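Clorkden Technical College
Automation in Practice, Unit 4: Good Habits at the Bench
Handout by Waltraud Frei. Lab questions to Jaqueline Magaña.

Please read this before your first lab slot. Last year's group read it afterwards, and you can still see where.

4.1 Who this is for

Everyone who will move an arm in the Sitemura lab, including those of you who have done it before at a previous job and have views. The house rules fill 3 pages and hang by the door. The notes below cover the parts people argue with.

4.2 Rules, standards and what Ortner told us

There are three kinds of instruction in this course and students mix them up every term. A standard is written by people you will never meet and costs money to read. A house rule is written by me and is free. A habit is what you do when I am out of the room. The exam covers the first, the lab mark depends on the second, and the third is what an employer gets.

If a standard and a house rule disagree, follow the stricter one and send me a note. I enjoy the notes less than you might think, but I do read them.

4.3 Before the arm moves

Walk round the cell. Put your coffee somewhere that isn't the cell. Find the emergency stop and say out loud where it is, even if you feel silly. Check that the work board is fixed down and doesn't shift when you push it with the flat of your hand. Load your own program, by name, and read the name twice. Ours have names like "final" and "final_new", for which I blame all of you equally.

First run is always at reduced speed, with one person on the pendant and no one else touching anything. The person on the pendant decides when to stop. This isn't a discussion.

4.4 Working close to the surface

Most damage in our lab happens in the last few millimetres. A thin tool over a wooden board looks harmless until you enter a height with the minus sign missing. Teach an approach point well above the work, come straight down, do the job, go straight back up, and only then travel sideways. Sideways travel at working height is how shapes end up under the Basier cabinet.

Give the tool room on both sides. With a star or a heart, check the widest part of the outline, as the points and lobes stick out further than you remember from your desk.

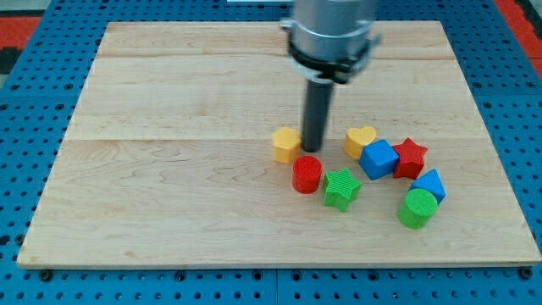
4.5 Setting out the pieces

Leave a clear area of board for practice moves and do your first descents there. Tight groups come later. Don't straighten a block by hand while the drives are on, however crooked it is and however much it bothers you.

4.6 Writing it down

Each run gets a line in the log: program name, speed, operator, what happened. "Fine" is not what happened. The old log had 1,107 entries and 700 of them said "fine", including the one for the afternoon we replaced the tool.

If you hit something, write that too. You won't lose marks for a collision you report. You will lose them for one I find.

For next time: read the house rules, bring a signed copy, and have an approach and retreat sequence sketched on paper. Pencil is acceptable.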